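About Hedotent

Snack boxes, packed to order. For offices, schools, clubs, dorm floors, grandmas with a lot of grandkids. You tell us who is eating, we fill the boxes and get them out the door.

Updated September 9, 2020 (finally. The old page still had the old phone number on it, sorry to anyone who called it)

Who we are

Started by two people, Irja Salminen and Loretta Ambrose, who were packing the same kind of box for their own kids' schools and kept getting asked to do it for other people's. Irja does the buying. Loretta does the packing plan, meaning what goes in which box and which way up. Priya Mercado answers the email, mostly in the mornings. Jannik Eichhorn drives. Anika Szabo does labels, stock and anything with a spreadsheet, and she'll be the one who writes to you if your address doesn't make sense.

We used to trade as Sundus. Same people, same chips, the name changed when we moved. If your bank statement still says Sundus that's us, nothing is wrong.

What we pack

Chips, crackers, shrimp chips, cookies, rice snacks, dried fruit. Bags and packets, nothing that needs a fridge. A lot of what we carry comes in through Asian grocery wholesalers so expect flavors you don't see at the gas station. Tell us if you want it plain. Plenty of people do – we have a plain box, it's called the Asamoah box after the street we were on, and it outsells everything else.

No nuts box: yes. No pork box: yes. Vegan: yes, but a smaller choice. We read the backs of the bags every time we get a new batch. Please read them again yourself if somebody has a bad allergy, we're packing all of it in the same room.

How we pack

Open boxes out on the table, bags next to them. Sort first, pack second. Every kind gets its own box for sorting, with the name on a label or just written on, and then we pull from those for the orders. Chips go in last and on top. Tall bags stand up along the side, anything that wants to lie down lies down. Don't squeeze the air out! People new to packing always want to, and then you get crumbs.

Smallest order is 20 boxes. Biggest so far was 1000, a back to school thing for a customer with a very patient loading dock. We'd do it again but we'd want more notice.

Used boxes are fine with us. If a box is clean and the bottom is sound we tape it and use it again for sorting. Orders go out in new ones.

The packing table
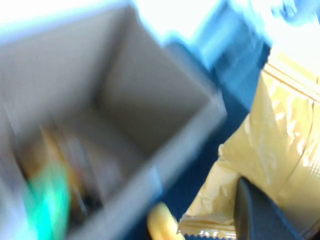
Gray box, a green thing and something orange-brown down in the corner.

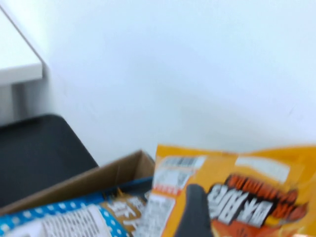
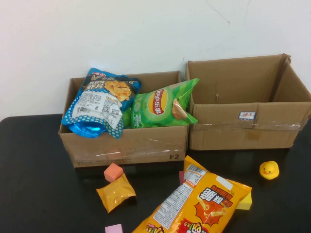 Ordering

Email is best. Say how many people, what date, what they can't eat, and whether there's an elevator. Priya sends a price back and a list of what's in stock that week. You can swap things until the list is locked, after that it gets messy, so please don't send swaps to Jannik when he's allready in the van. He will say yes and then we don't find out.

October is filling up. School fairs and office parties all land together and we only have so much table. If you want anything for Halloween ask early, even if you don't have final numbers yet. We can hold a slot.

Delivery is by our own van in town. Anything further goes out with Detance, who collect from us in the afternoon. They're good with stairs. Boxes are marked this side up and they mostly arrive that way.

Something crushed, missing, wrong flavor – take a quick picture and email us, same day if possible. We'll send more or knock it off the bill, your choice.

Visits

Yes you can come and see, by appointment. It's two rooms, one for stock and one for packing. Parking is round the back. Ring the bell twice, the first one usually gets lost behind the tape gun.

School groups welcome in small numbers. Kids like the sorting more than you'd think, and thier boxes are usually pretty neat.

Jobs

Nothing full time at the moment. We take on extra packers in the fall, so send Loretta a few lines with which hours you can do. No resume needed. Closed shoes please.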